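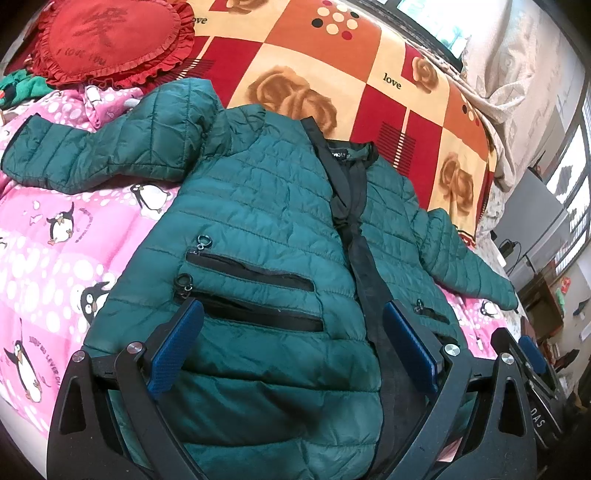
Gumetdale winter warmth program - progress note, January

Balakrishnan, sorry this is short on polish, wanted you to have it before Thursday. Numbers first, then problems, then the ask.

**Where we are**

- 21 households signed up and visited at least once
- 15 fully done: drafts sealed, attic hatch insulated, heating controls set and explained
- the rest part done, mostly waiting on materials (see below)
- spend so far is inside the line for labor, over on materials

The visits take longer than we planned. We had budgeted a morning per home. Older houses on the Salameh side of the valley need most of a day, the window frames have moved and the standard foam strip won't close the gap. Elias has been cutting wooden beading on site. Good results, slow work. He'd like a second saw. I said I'd mention it.

**Bedrooms**

Biggest change from the plan you approved. We wrote the proposal around living rooms, becuase that's where people told us they spend money on heat. Once Hussam started doing the evening visits we heard a different story. Families heat one room until about 9 pm, then switch off and everyone goes to a cold bedroom. Coats on the bed, extra blankets, kids doubled up. So we now start in the bedrooms and work outward. No extra cost, just a different order. Form has been changed to match, the old version asked nothing about nights at all.

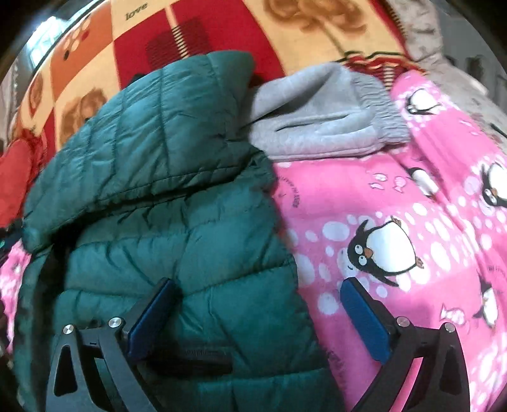

Also added a question on what people wear indoors after dark, and one on whether any room has been given up for the winter. Answers are free text for now. Raed wants to turn them into tick boxes next round, I'd hold off until we've read more of them. People write things we wouldn't have thought to list.

**Materials**

Waltis delivered the first lot on time and complete. Second lot came short on hatch insulation, and the brush strips for the doors were the wrong width. They've agreed to swap the strips at no charge, no date yet for the insulation. Fouad is chasing. If nothing is confirmed by the end of the week we buy locally at a higher price and argue about the difference later. I'd rather do that than leave hatches open through the coldest stretch, but it needs your OK as it goes past what I can sign for.

**Temperature readings**

The Hirketeo loggers are in 2 homes only, one finished and one still waiting. Too few to say anything and I won't pretend otherwise. The finished house holds its heat longer after the boiler goes off, the other one drops fast. But one is a corner house and the other sits mid-row, so it's not a fair match. More loggers are in the February order. Could we get them earlier? By the time they're up and running in February we've lost half the season.

One logger stopped recording over a weekend - flat battery. Fresh ones going in at every visit from now on.

**People**

Hussam is carrying too many of the evening visits alone. Raed has started going along and will have his own list soon. Two people at the door also works better, one talks and one gets on with the measuring. Elias still the only one trained on the hatch work. Training day for Fouad was booked and then canceled, van in the shop. Rebooking.

**Money**

Materials over by 1100 as of this week. Nearly all of that is beading timber plus the heavier sealant for the old frames, none of it was in the original estimate. Travel is under, so part of this can be covered if you're fine with us moving it across. Fouad has the recipts and will send a sheet seperately.

**Need from you**

1. Yes or no on buying the missing insulation locally
2. OK to move travel underspend to materials
3. Whether the loggers can come forward
4. Second saw for Elias, lowest priority, but he did ask

**Next month**

Finish the open homes, first return calls to the finished ones, start the waiting list. The list is long and I haven't promised anyone on it a date. There was talk of opening up to the farms past the quarry road, I'd say no until spring. Road's bad and it would eat whole days.

Call me any time after 3, mornings I'm out on visits and there's no signal past the bridge.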